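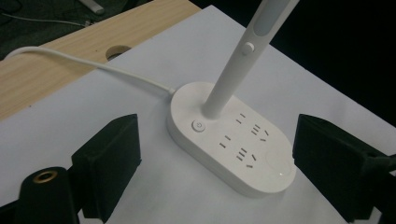 *Reading time: 2 minutes, longer if you're holding a horse*

The Drustix beam timer clocks barrel racing and pole bending runs. This section covers placing the two eyes and getting a clean test time. Mounting the Teltport display on the announcer's stand is in the next section, along with our thoughts on ladders.

## Placing the eyes

1. Mark the timer line before anyone sets a barrel. Leave at least 45 feet of open ground between the line and the gate fence. Horses that come home in 17 seconds need somewhere to put all that enthusiasm.
2. Set one tripod at each end of the line, outside the rail if your arena has one. Push the feet into firm dirt.
3. Raise both eyes to the height of a horse's chest. Set lower, the beam will time dogs, tumbleweeds and the drag harrow with equal care.
4. Turn the sender on first, then the receiver. Swivel the receiver until its light stays green.

**Caution:** Don't tie a horse to a tripod. The tripod will lose, and then it will go on a tour of the parking lot.
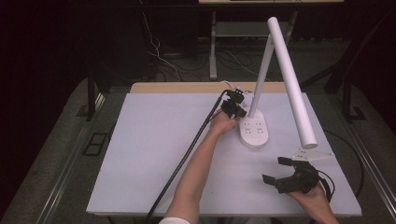 ## Running a test

1. Press CLEAR on the console. The display should read 0.000.
2. Walk through the beam. The clock starts.
3. Wait 20 seconds, then walk back through. The clock stops and holds.
4. Repeat with a horse, at a walk. If the clock starts and stops on a single crossing, the lockout is set too short -- see *Lockout* in the console menu and move it up one notch.

**Note:** Low evening sun can blind the receiver. If your runs start after 6 p.m., put the receiver on the west end, facing east.

**Note:** Stelmakh tripods fit without an adapter. Derkura tripods fit with one, which is in the bag you were about to throw out.

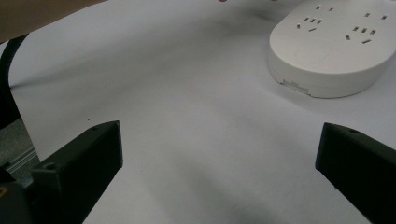
*Power strip with sockets on its upper face.*

Clear the console again before the first rider is called. A leftover test time will be read over the loudspeaker, and somebody will try to claim it.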